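About Görtz Linen Service

Görtz Linen Service washes, presses and delivers bed and table linen for guest houses, small hotels, rental cabins and restaurants in the Trurier valley. We are a family business and have been at the same address on Gerent Street since we opened. The building was a dairy before we moved in, and the floor drains from that time are still in use.

We started with one washer and a van, doing tablecloths for restaurants. Guest houses began asking for sheets and towels the following summer, and bed linen is now the larger part of our work. We still take tablecloths and napkins, and we still do them on Mondays.

What we do

Most customers rent their linen from us. We own the sheets, pillowcases, duvet covers and towels, we keep them in repair, and we replace them when they wear out. You pay for what we deliver. If you would rather buy your own linen, we will wash it separately and return the same pieces to you. Owned linen has to be marked with your name or number, and we can sew in the labels for a small charge.

Our bed linen is plain white. We carry it in cotton and in a cotton and polyester blend. The blend dries faster and creases less, and most rental cabins choose it. The cotton feels better after a few washes and costs a little more. Samples of both are kept at the front counter.

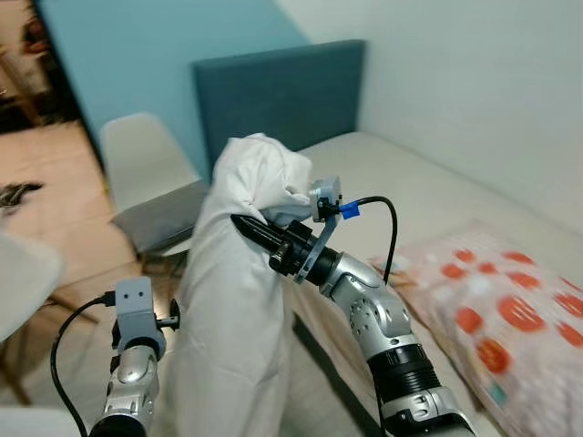
Where we deliver

We run 3 delivery routes. The valley route covers Trurier and the villages along the river. The lake route goes as far as the Ravaton campground and the cabins behind it. The third route takes in the farms and guest houses on the north side and runs every other week in winter, weekly from the start of July until the schools go back.

There is no delivery charge within 40 miles of Gerent Street. Beyond that, please call and ask. We have a few customers farther out who meet the van at an agreed stop, and this has worked well for them.

Drivers bring clean linen in tied blue bags and take the used linen away on the same visit. Please leave used linen in the gray bags and keep wet towels apart from dry sheets. Bags can be left in a locked shed or laundry room if you give us a key or a code.

How we wash

Sheets and towels are washed separately at different temperatures. Stained pieces are taken out at sorting and treated by hand before they go in. Pieces that do not come clean are cut up and sold as rags to garages and painters. A bag of rags costs 8 dollars at the counter, when we have them.

Rinse water from the last cycle is held in a tank and used for the first wash of the next load. The tank holds 1000 gallons and came with the building. We use unscented detergent for everything. Customers with skin complaints among their guests have asked about this, and a full list of what goes into the machines is available from the office.

Working here

We hire extra people for sorting, folding and driving each summer. Folding is done standing up and the pressing room gets warm, so wear light clothes and closed shoes. No experience is needed for folding. Drivers need a clean license. Applications can be handed in at the counter or mailed to the office.

Opening hours

The counter is open weekdays from early morning until mid-afternoon. It is closed on Saturdays outside the summer season and closed on Sundays all year. Orders for the next delivery must reach us by noon the day before your route runs.

Page last updated Thu 14 January

3 comments
8 shares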